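Clearing the Table, the Sofa and the Bedside: Questions We Get Asked

Fisance Home Notes, small rooms section. Answers by Kai Haberkorn.

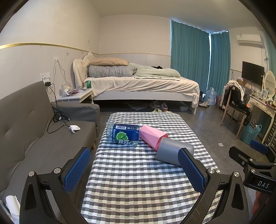

Most tidying advice assumes you have a spare closet, a free Saturday's worth of energy and a set of matching bins. I have doubts about all of it. What follows are the questions readers send in about rooms that have to be a living room, a dining room and a bedroom at once, with the answers I'd give a friend.

Where should I start when the table, the sofa and the floor are all a mess?

The table. It's the only surface in a one-room place that everything else depends on. You can't sort a bag of papers on a sofa without half of them going down the back of it.

The popular answer is to start with the floor, because a clear floor is supposed to make you feel better. Maybe it does. I've tried it in two apartments and what I felt was that I now had nowhere to put the things I'd picked up.

I only have ten minutes. Is it worth doing anything?

Yes, if you stick to cups, bottles and trash. Stand the cups up, carry them to the sink, throw out used tissues, deal with the empties. Don't open a drawer. Don't start on the cables. Anything with a decision attached to it will eat your ten minutes and leave you with a worse table than you had.

Does the "one touch" rule work?

The rule says that once you pick something up, you can't put it down until it's in its proper place. It works well for people whose things already have proper places, and those people don't write to me. With a cup, fine, it goes in the sink. With a phone charger that might belong to the old phone, you'll be walking around the room holding it like a candle.

I use a tray. Small stuff goes on the tray, the tray goes on the counter, and I empty it before bed. Some nights I don't, and the tray is still better than the table.

Cups keep getting knocked over. Should I buy heavier ones?

I wouldn't. A tall, narrow cup will tip more easily than a short, wide one, so look at the shape before you look at the weight. And look at the cloth. A tablecloth that slides or bunches will take a cup down with it, heavy or light. Table clips cost very little. A thin non-slip liner under the cloth does a better job, though you'll have to cut it to size and it will curl at the corners for the first week.

If you have plastic cups for everyday use and nothing is breaking, I'm not sure you have a problem.

Do patterned tablecloths really hide stains?

Up to a point. Checks in gray and pale green will hide a water ring or some crumbs. They won't do much for coffee or soy sauce, and the white squares will tell on you. What a pattern does hide very well is the fact that the cloth needed washing a while ago. I would call that a drawback.

Wipe-clean cloths are sold as the way out. Mine (a Clullia, bought in February on a reader's suggestion) wiped clean for a few months and then went cloudy along the fold lines. I've gone back to one I can put in the machine.

What do I do with half-finished drink bottles?

Finish them, pour them out, or put them in the fridge with the cap tight. A bottle lying on its side on the table is a bet on the cap. If you plan to reuse the bottle for water, wash it the same day. Sports drinks and juices leave a film that gets hard to shift, and the neck of the bottle is too narrow for most brushes.

Check your local rules on labels before you recycle. Some places want the wrap off and some don't care. I've read very firm advice in both directions and I trust whatever is printed on the city's own page.

How do I keep cables off the sofa?

You need to fix where the cable ends up when you aren't using it. That's the whole job. If the outlet is on the wall right beside the sofa, the cable will live on the seat, since the seat is the nearest flat thing. A stick-on hook on the wall next to the outlet, or an adhesive clip on the side of an end table, gives it somewhere else to be.

Before you stick anything to a painted wall or to molding, try one clip in a corner for a few days. "Removable" on the package is a hope. I lost a strip of paint to a Hagedorn hook that claimed to hold far more than I ever asked of it.

Also, unplug everything and see what gets missed. In my experience at least one cable in any tangle charges something that left the house long ago.

What about those fabric cable sleeves?

They make a neat black snake out of a messy black knot. If your setup never changes, go ahead. If you pull out a charger to take it to work, you'll hate the sleeve by the second morning — and you'll be back to cables on the armrest.

Is a tufted sofa harder to keep clean?

A bit. Crumbs settle in the dips and around the buttons, and a flat vacuum nozzle passes right over them. Use the small brush attachment, or a dry paintbrush and some patience. Gray fabric is forgiving about dust and unforgiving about pale lint, so keep tissues off it, and check pockets before you sit down to fold laundry there.

My bed is in the same room as the table. Any way to make that feel less odd?

People will tell you to buy a screen. Screens eat floor space, fall over, and collect clothes. Make the bed and leave it alone. If it has a big carved headboard, dust that with a soft brush from the top down, because whatever is in the carving will land on the pillows.

Do I need storage boxes?

Probably fewer than you think, and none before you've sorted. Otbridge had a kit at 50 dollars when I last looked, with lids in two sizes that don't swap. Use shoeboxes for a month. If a shoebox is still doing its job at the end of it, then spend the money.

Should I count my belongings?

I've seen lists that say a home should hold no more than 2000 objects, and others that allow 4000. I can't find out where either number came from. One reader did a full count of her studio, got to 795, and told me the place was as messy as when she began, only now she had a spreadsheet.

How often should the table be cleared completely?

Once a day if you eat at it. After the evening meal is easiest, while you're already carrying plates. If you skip a day, skip it. I don't believe in streaks, charts or apps for this.

There's a crumpled bag by my sofa that I keep meaning to deal with. Help?

Look inside it. If it's trash, take it out with you next time you leave. If it's clean and you want to keep it, fold it flat and put it with the others under the sink. Bags waiting to be useful breed more bags.

Can I send you a picture of my room?

Yes, through the contact form. I answer what I can, usually in the evening after 8:00, and I won't tell you to buy a basket unless I'm sure you need one.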